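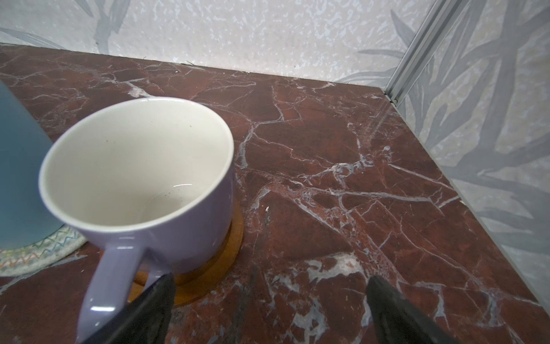

April, bench notes: the left gripper that wouldn't let go (and then wouldn't close)

Search this notebook Go

Writing this up while it's fresh, as Hefin is going to ask me for every detail and I'd like to have them in one place.

Started on the mug job at 9:40. Plan was handle grasps only, both arms, slow speed, with the Brilden planner picking the approach. The first batch went beautifully! Then at pick 402 on the run counter the left arm closed on a handle, lifted, and threw a grip timeout. The fingers stayed shut. I sent open twice from the console and got an acknowledge both times with no motion at all. Hit the stop, supported the mug with one hand, and backed the fingers off with the manual release. No chips, no pinched fingers (mine or otherwise).

After a restart it did the opposite. It opened fine and then refused to close past the halfway point, reporting "object held" with nothing between the fingers. I got very excited at this point, because a fault that flips like that is nearly always a bad zero.

Checked, in this order:

- Finger pads. Clean, screws tight.
- Supply voltage at the wrist. Steady through a full open and close.
- Swapped the gripper drivers left to right. Fault stayed with the left arm, so the driver is fine.
- Wiggled the cable at the wrist connector with the motors off and the position readout on screen. There it was! The reading jumped by 2,000 counts and stayed jumped.

So the encoder line is dropping out when the wrist rolls over far enough to pull on the connector, and the controller takes whatever it wakes up to as the new zero. Every grip command after that is aimed at the wrong place. I love it when one dumb cause covers two symptoms.

Reseated the connector and gave the cable more slack. Ran the wrist through its full roll 5 times with the readout up and got no jumps. Then went on to the two-arm checks with the mugs on the tray, handles forward.

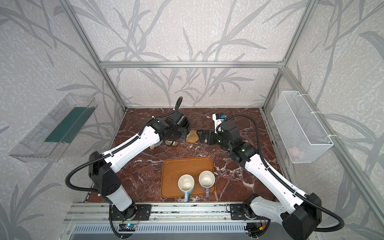
Both arms over the table, mugs on the tray.

Marianna came by at 2 and pointed out something I had missed completely. The stop behaves as designed, but the Kneath controller clears the grip timeout on restart without asking anybody to confirm it. If I'd restarted with the mug still in the fingers, it would have re-zeroed on a closed hand. She wants that treated as a safety matter and I agree with her. Until it's changed:

- After any grip timeout, hands stay out until the stop is in.
- Empty the gripper with the manual release before restarting.
- Jog open and closed by hand from the console and compare the readout to the card taped inside the cabinet door.
- Write it in here, even if it clears by itself.

Hefin, could you look at making the restart wait for a key press? I think it's a small change in the startup script but you know that file far better than I do. The Wesar strain relief clips should fit this wrist, and I've put in an order with Traltberg for a spare encoder cable too.

Still open: why the right arm has never done this. Same cable, same routing as far as I can tell. I want to measure the slack on both before anyone touches them again.

Left arm is cleared for slow speed only. Picks resume tomorrow morning from 402.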